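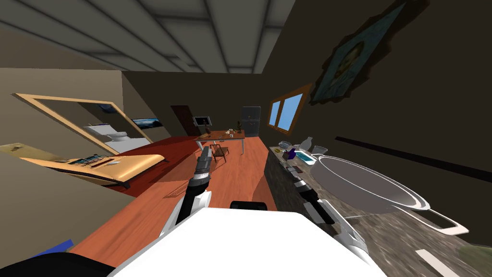
Figure 4. Simulated living space used for the household chores, with both arms forward. The stone-topped kitchen counter is on the right and the vanity counter on the left.

5.2 Household chores in the simulated flat

The household part of the study asked a narrow question: can a two-armed mobile robot, given a spoken-style instruction and no further help, finish a chore that a person would regard as trivial? The shop-floor part, reported in Section 5.1, gave a cautiously favourable answer for bin sorting at the Frerichs packing line. The results for the home are weaker, and this section sets out where the difference lies.

Five chores were chosen after discussion with the home-care service at Gindirbridge, whose staff had been asked to name tasks that take up their visits without calling for any particular skill. The chores were clearing a counter, setting out cups and bowls, moving a pan to a named surface, putting food away, and moving a house plant to a new spot. All were attempted in simulation under the Kilov controller, which splits an instruction into short steps and hands each step to a learned arm policy. A chore was counted as finished only if every named object was at its goal and nothing else had been knocked over or dropped. A chore that ended with one cup on its side was counted as a failure, however well the rest of it had gone. Some readers may think this strict. It is the rule that the Gindirbridge staff said they would apply to a new colleague.

The simulated flat is a single open space in which the kitchen, a work table and a washing area share one floor. The layout was kept the same throughout, while the smaller objects were moved between attempts. The counter in Figure 4 holds the kind of mixture that the first chore has to deal with: a large white pan with a long looped handle, and farther back a grey bowl, a purple cup, a white bottle, a white bowl and a shallow blue tray. None of these is difficult to recognise. The difficulty is in the order of work. A policy that reaches for the objects behind the pan before dealing with the pan itself has to pass the forearm over the handle, and in our trials this was the most common cause of a collision at the counter.

A total of 562 attempts were made. Of these, 165 were finished under the rule given above. Counter clearing and setting out crockery made up most of the finished attempts, and putting food away contributed very few. We do not report a single success rate per chore in the main text, as the chores differ in the number of objects involved and a ranking would suggest a precision that the data do not have. The full table is given in Appendix C.

5.2.1 Where the attempts failed

Failures fell into groups that were fairly easy to tell apart when the recordings were reviewed. The largest group took place before any object was touched. The robot stopped at a position from which the object could be seen but not comfortably reached, and the arm policy then tried to make up the distance by stretching. A person in the same position takes half a step forward without thinking. The Kilov controller treats driving and reaching as separate steps, and once it has declared the drive complete it does not return to it unless the reach is reported as impossible. A poor reach is seldom reported as impossible. The arm simply arrives at a bad angle and closes on the rim of a bowl or on the air beside it.

The second group concerned the pan. Two-handed lifting was available to the controller but was chosen less often than expected. With a single gripper on the handle, the body of the pan tended to swing downwards, and the attempt was lost either at the lift or at the moment of setting down. We tested a simple remedy in which any object longer than the gripper's span was marked as needing both hands. This helped with the pan and made matters worse elsewhere, as the robot then approached light objects with two arms and pushed their neighbours aside.

A third group, small in number but of some interest, was made up of attempts in which the robot finished the chore and then undid it. In 38 attempts every object was at its goal at some point before the end, yet the attempt was scored as a failure. Usually the arm brushed a cup while being withdrawn. Sharon Mbwambo and the team at Irkania have seen the same pattern on real hardware, and they now score the withdrawal of the arm as a step in its own right. We have adopted their practice for the next round.

The time taken deserves a separate remark. Even the finished attempts were slow, and much of the delay lay between the steps. After each one the controller looks again at the room, compares what it sees with its plan and decides whether to go on. The pause is useful when something has slipped. When nothing has changed it is wasted, and over a chore with several objects the pauses add up to more than the movement. Shortening them is an engineering matter and should not be counted among the basic obstacles – but a householder watching the robot at work would probably notice the pauses first.

5.2.2 Crowded surfaces and living things

The work table and its surroundings were harder than the counter. As Figure 5 shows, a small green bowl and a white mug share the table edge with a long yellow-handled metal tool, a dark pen and a round, flat, golden-brown bread, as well as several objects of more awkward shape. A person asked to put the food away picks out the bread at once. The controller generally did so too, and the label was rarely wrong. What it lacked was a sense of what could safely be moved to make room. Where the pen or the tool lay in the way, it either planned a path so cautious that no path was found, or ignored the smaller item altogether.

The plant chore was included at the request of the Gindirbridge staff, several of whom had been asked by clients to move plants into the light. It is a useful test, since a leafy plant offers the gripper a great deal to look at and very little that ought to be held. In Figure 5 the stem of a tall, narrow plant meets the gap between the two dark grey fingers. A hold at the stem is acceptable to the simulator, which treats the plant as a rigid object and does not model damage to it. A real plant might not take it so well. We therefore regard the plant results as an upper limit on what could be expected in a home, and we have left them out of any comparison with human performance.
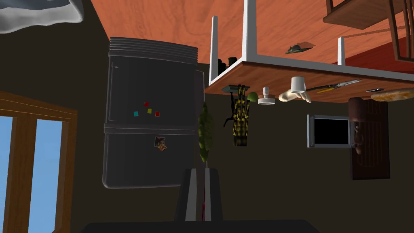 Imani Waweru, commenting on a draft of this section, argued that the rule for a finished chore hides the most practical finding. In her view a robot that clears most of a counter and leaves the pan has still saved somebody a few minutes, and a home-care worker would rather have that than nothing, provided that the robot says plainly what it has left undone. She added that the packing line at Frerichs already works on this footing: items that the machine cannot place go into a side tray, and a person sees to them at the end of the run.

We accept the point in part. Partial completion has real value where the remainder is visible and harmless, as with a pan left standing on a counter. It has less value where the remainder is food left out, or an object moved to a place where the person living there will not think to look for it. The difficulty is that the controller's own account of its work was not reliable. In many failed attempts the closing report stated that the chore was complete. A side tray works on the packing line because the machine knows which items it has declined to handle; in the flat, the robot often did not know that it had missed anything.

For this reason the next round will score the closing report separately from the chore. An attempt that leaves objects out of place but lists them correctly will be recorded as partial. An attempt with a false report will remain a failure, whatever the state of the room. The five chores will be kept, with the same layout, so that the two rounds can be compared. The plant chore will be run again only if a model of stem bending is ready in time, and work on this has begun at Irkania.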